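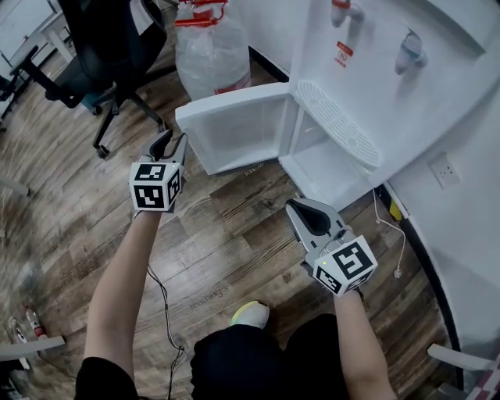

Office water -- speaker notes, Chin-lung Mok
Wulstead facilities meeting, 1/3/19

Slide 1. Say who I am. I look after supplies for the Tivden and Solter floors. Keep this to 13 minutes and leave time for the key handover.

Slide 2. Last year we bought 1089 jugs across both floors. Tivden used more than Solter, mostly in the summer. Show the chart, don't read it out.

Slide 3. Where jugs go. Next to the dispenser, upright, plastic film left on until the jug is needed. Keep chairs back far enough that the cabinet door can swing all the way open. Lift with two hands and bend your knees. If you have a bad back, ask someone.

Slide 4. The cabinet underneath. Please keep it empty. We have found cups, tea and once a pair of shoes in there -- pause for the Solter people. Gebru's technician needs to get in without moving anything.

Slide 5. Cleaning. Drip tray comes off and gets rinsed on Mondays

Change that: say "once a week", the two floors have different days. Wipe both faucets too. The red lever is the hot one, so go easy with the cloth.

Slide 6. Costs. Over 3000 for the year with service included. The Gebru contract is up in April. Ask for complaints about them now, by email.

Questions. Someone will ask about a filter line. Answer: quote requested, no date yet.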